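Rack, pinion and a white table

26 April 2019

The parallel gripper has been on the bench since November, so this is a write-up of the mechanism and what I do when it comes up for service. The control side can wait for another post. I have the mechanical half fresh in my head and the notes are on the back of a Tevthorpe packing slip that I will lose.

Layout

It is a plain rack and pinion arrangement. Two carriages run on linear guide rails, one behind the other, and each carriage takes a finger. A spur gear sits between the rails and drives the racks in opposite directions, so the fingers open and close by equal amounts. All of it sits on a rectangular housing block, and the block sits on a thick round column that flares a little at the top.

The attraction of the layout is that the centring comes from the gear. If both racks are engaged on the right teeth, the fingers meet in the middle. If one is a tooth out, they meet somewhere else and no amount of adjusting at the fingers will fix it. I spent most of a weekend learning that on an older Arnonar unit.

Getting to the fasteners

I work with the column standing upright on the table. Lying it down seems easier but the carriages slide under their own weight and you end up chasing them. Upright, the finger screws are reachable from the front and a long shaft can come straight down between the fingers to whatever is at the back.

The table is white on purpose. Small black hex screws show up on it straight away, and so does any grit that comes off the rail. My previous bench was dark green and I still find washers in the carpet under it. Terminal blocks and other odd bits go off to the right on a piece of folded cardboard, where they won't get swept up with the screws.

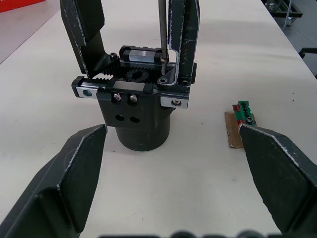 Order of work

1. Mark the gear and both racks before anything moves. One dot of paint pen on a tooth and one on the matching gap is enough. Let it dry.

2. Take the fingers off. The screws are at the base of each finger, where it bolts to the carriage. Mine have white scuffs along the edges from use. I looked at dressing them back and left them alone, as the wear is on the edges and the gripping faces still measure flat.

3. Wipe the rails with a lint-free cloth, then run each carriage end to end by hand. It should feel the same the whole way. A gritty patch means cleaning again. A notch means a new carriage.

4. Grease. I use the light Fujimoto stuff from the small tube, a thin film on the rail and less than you think on the gear teeth. Too much collects dust and turns to paste.

5. Refit to the paint marks, nip the screws up evenly, then cycle it 50 times at low speed before tightening to final torque.

6. Check the centring with a 20 mm gauge block. Close on it, open, turn the block end for end, close again. If the block shifts sideways, go back to step 1.

Interval

I was doing this every 2000 cycles, which was excessive. The grease still looked clean each time. I now check the feel of the rails at that point and leave the full strip-down until something changes.

Parts

The end plates and screws came from Ukano in a bag of 100, so I have a lifetime supply of one size and none of the next one up. If anyone has a Canadian source for short socket heads in small quantities, the comments are open. Shipping on the last lot cost more than the screws.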